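November, late evening

Fourth day of the trial with the Vaswood hand grippers, and I still can't see what we'd be paying for. The man from Erkelow says 33 sessions and you stop noticing your wrist. I've done 11 and I notice it fine. Ataberk Işık likes them, but he likes anything with a screen on it.

We did snacks again, the prawn crackers and the small packets, on and off the white tray.

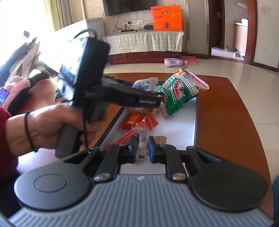 The brochure promises "natural handling of everyday goods." Nothing natural about pinching a wrapper by its edge for half an afternoon. The kit price covers two grippers and 29 days of the Tura software, and after that it's a subscription, in small type on the back page. I asked what happens to our recordings if we don't renew. He'll get back to me. He said that on day one too.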